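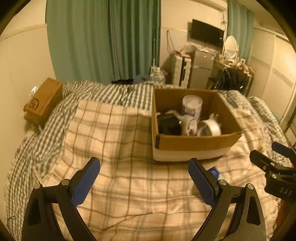

What is a category romance?

A short romance novel put out as part of a numbered, branded line, with a set length and a set kind of story, sold for a limited time and then replaced by the next batch.

## Overview

Category romance (also series romance, or just "category") is the shorter, faster end of romance publishing. Books come out monthly in small groups. Each group belongs to a line, and the line tells the reader what she's getting – medical, small town, historical, suspense and so on. The line matters more than the author for a lot of buyers, at least at first.

Different from a "series" in the usual sense. A category line doesn't need shared characters or a running plot. Two books in the same line may have nothing in common except the cover design and the heat level.

The opposite term is single title. Longer, sold on its own, stays in print as long as it sells.

## Format

Paperback, small trim, thin spine. Numbered on the spine, so collectors can shelve in order. Page counts are fixed tightly by the publisher, sometimes to the point where type size gets changed to make a book fit. Skonside, a mid-size paperback house, was known for this; its Gorotico line of Mediterranean-set romances has several titles with visibly smaller print in the last 18 pages.

Back cover copy is short. Usually a tag line in capitals, one paragraph for the heroine, one for the hero, then a question or a set of dots. Written in-house, often before the manuscript was finished, which explains the wrong hair colors.

## Guidelines

Most lines issue a tip sheet for writers. Typical contents:

- word count, upper and lower limit
- age range of heroine and hero
- point of view (third person past in most older lines)
- how early the couple has to meet
- what stays off the page
- settings the editors are tired of

The Gorotico sheet asked for the couple to meet by page 31 and for "no boats in the first chapter." Inna Palamarchuk, who edited the line for most of its run, later dropped the boat rule. Areti Drakos had turned in a ferry opening that everybody in the office liked.

## Common plots

Second chance – former couple, years apart, reason for the split kept back untill late. Marriage of convenience. Boss and employee, less common now. Secret baby, still going strong. Stranded together, usually snow. Fake engagement. Reunion with the brother's best friend.

Plots are combined freely. A happy ending is required in all of them, and a line that breaks this gets letters.

## Sales and distribution

Two channels. Retail, meaning supermarkets, drugstores, newsstands, where a title stays out for a month and unsold copies are stripped and pulped. And mail subscription, where the reader gets the whole month's batch. Subscription copies sometimes shipped before the retail ones and may carry a different cover code.

Hultell ran subscription only for its first two lines. Print runs for its later, smaller line were as low as 1,000 copies, so these are hard to find now – the Ewan Ashby hospital titles especially.

## Authors and pen names

Many writers work under more then one name, often one per line. In some older contracts the publisher owned the name, so a writer who left had to start over. "Anastasia Tzanetos" appears on 35 Gorotico titles. Oskari Keskinen wrote the first group under that name; the rest are not firmly credited.

## Collecting

Condition is a problem. Cheap paper, glued spines, yellowing. Readers look for complete numbered runs, first books by authors who moved to single title, and odd cover variants. Stripped copies (front cover gone) have no value to most collectors.

## See also

- Single title romance
- Tip sheet
- Stripped book
- Gorotico, list of titles (incomplete, numbers after the January relaunch need checking)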